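Home robots & hobby automation > Arms and grippers > Faults and stops

Right arm keeps quitting on the wipe job, left arm is fine

Posted by tablewiper

Okay, I've been going in circles on this since February, so I'm hoping somebody here has seen it before. I have a two-arm robot running a wipe-up routine. There's a small spill on a white table and a folded towel off to the right, and the right arm is supposed to come down, grab the towel, drag it across the drops and put it back. Very simple job! It did this without a complaint for weeks.

Now it quits on me. The right arm gets to the towel, the fingers close, it starts the drag to the left and then it just locks up. The Kudum software throws a "wrist following error" and both arms stop, which I guess is what I want it to do, but then I'm standing there with a towel hanging from a frozen gripper. Last night I ran it 13 times and it stopped on 3 of them, always on the pull toward the middle of the table and never on the way down. The left arm has never faulted, though it does much less in this routine (mostly it stays out of the way).

What I've tried so far: rebooted everything, recalibrated the right wrist, slowed the drag down, and swapped the towel for a thinner one and back again. Slowing it down seemed to help for an evening and then it didn't. I also raised the error delay to 2000 ms and that was a bad idea — the arm kept pushing against whatever it was fighting and I hit the stop button myself. I've put it back to the default.

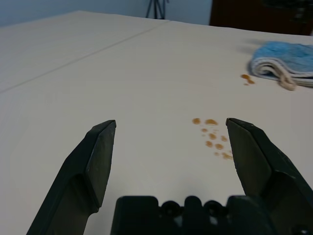
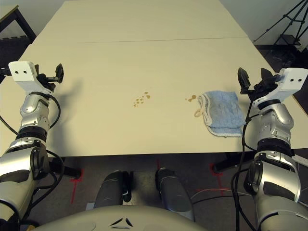 Wrist view first, then the one from higher up. Fingers open in both.

The drops are small, so I can't believe it's the wiping itself that takes too much force. I did wonder about the seam where the two tables meet, but the towel is on the near table and so is the spill, and the wipe never goes back that far. Could the wrist motor be on its way out? I really don't want to send the arm back to Clistier if it's something dumb on my end. Shipping is awful.

Posted by Adebisi

Before you send anything anywhere, look at the cable on the right arm. In your second picture it comes down from the wrist and hangs over the front edge of the table. The left one loops down the outside of its arm, so it's staying away from the table. I had nearly the same fault and it was a cable rubbing on a table edge. When the arm pulls sideways the cable can drag or catch, the wrist ends up a bit behind where the controller thinks it should be, and there's your following error. Sometimes it slides free and sometimes it doesn't, and that would fit with it only happening on some runs.

Easy way to check: robot off, brakes released the way your manual says, one person holding the arm, and walk the wrist through the drag by hand. Watch the cable the whole way. If it goes tight or snags at the table edge you've found it. Do check the connector at the wrist too while you're there, because mine had started to pull out.

For the fix, I'd clip the cable back along the forearm with soft straps and leave enough slack for the wrist to turn both ways. Don't cinch it tight or you'll just get the same thing at the next joint. And please leave that delay alone! A longer delay only means it shoves harder before it gives up.

Posted by Studness

could also be the table. you've got tape on the floor, so check that the legs are still where you want them. if the near one crept up on the robot then the arm is folded in more than it used to be and the wrist does more of the work. happened to me, I pushed it back and the stops went away. never really proved that was it though

Posted by gripfan_north

Sounds like a bad motor to me. I'd send it in.

Posted by tablewiper

Update, and thank you Adebisi! I did the walk-through with my neighbor holding the arm. The right cable does catch on the front edge of the table, right about where the drag changes direction. You can feel it tug and then let go. The connector looks fine. I've strapped the cable up along the forearm for now and ran the routine a few times this evening with no stop, but it wasn't stopping every time before either, so I'm not calling it fixed until I've done another long session.

Studness, I haven't measured the tables yet. I'll do that tomorrow before I start, and I'm going to look up what size clips fit this forearm, since the straps I used are really meant for bike pumps.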